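4. Posted discounts and the decision to buy

4.1 Setting and material

The posts studied in this section come from Breris, a deal-sharing site where members and paid editors list short-term price cuts at online stores. A typical post gives the name of the item, the sale price, the regular price in parentheses, and a line or two on shipping. Many add a personal remark from the poster. We collected 1,602 posts from the household and clothing sections of the site, together with the comments left under each one. Posts that had been withdrawn by the poster were left out, as were posts where the link led to a different item from the one named in the text.

Two stores account for a large share of the links. Emik sells mostly clothing and shoes, with a small line of bedding. Pralport sells household goods, including storage, kitchenware and light furniture. Both stores print a regular price next to the sale price, and both offer free shipping above a minimum order. The minimum changed more than once while we were collecting, and we used the one stated in the post itself.

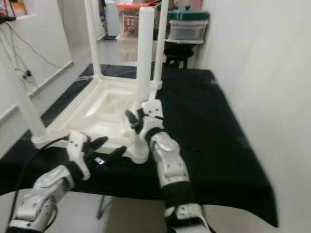
Figure 2. White plastic stool, upside down on a black cloth.

4.2 The regular price

Shoppers treat the regular price as a guide to what an item is worth, even when they have never seen it sold at that price. This has been found many times in store settings and there was little reason to expect deal posts to differ. What the comments add is a record of doubt. Readers of Breris often have long memories for prices, and a post claiming a large cut may draw a reply saying that the item was cheaper in spring, or that the regular price went up shortly before the sale.

We coded a post as challenged if at least one comment questioned the regular price. Challenges were more common under clothing posts than under household posts. One likely reason is that clothing goes on sale more often, so readers have more to compare against. Another is that the same boot or sweater may be listed by several stores, each with its own regular price. For furniture and storage items the model numbers differ from store to store and a direct comparison is harder to make.

A challenge did not end interest in a post. Readers went on asking about sizes, colors and coupon codes underneath it, and some wrote that they had ordered anyway. We take this as a sign that the sale price alone was good enough for them – the doubt was about the claim and not about the purchase.

4.3 Shipping thresholds

Free shipping minimums came up in the comments nearly as often as price. Readers described adding small items to reach the minimum, and posters sometimes suggested which ones to add. Socks, dishcloths and gift wrap were the usual choices. In follow-up interviews, 16 members talked us through a recent order. Of these, 6 said they had added something they had not planned to buy. Alby Pirihi, who moderates the household section and agreed to be named, described keeping a list of cheap items for this purpose and updating it whenever a store raised its minimum.

Free store pickup was mentioned less. Members living outside Ruawai, where Pralport has its only pickup counter in the region, said the drive cost them more than shipping would have. Those who lived close by tended to use pickup for bulky goods and have the rest delivered. 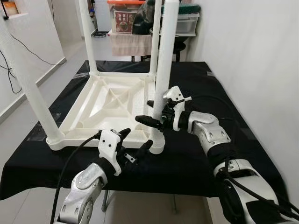 Figure 3. Underside of the stool's square seat, with diagonal braces meeting in an X.

4.4 Limits of the data

Comments are written by a minority of readers. The most active thread in our set ran to over 600 comments, but many posts had none at all, and we cannot say what silent readers made of them. Clicks on the store links were not available to us. Statements about having placed an order were taken at face value.

The stores also change their pages after a post goes up. Our copies of the sale pages were saved on 2018-09-11, and for older posts the price shown by then was often not the price in the post. In those cases we relied on the post text and on any screenshot attached by the poster. Coupon codes that had expired could not be tested, so the discounts they gave are recorded as stated. Section 5 turns to the wording of the personal remarks and compares those of paid editors with those of ordinary members.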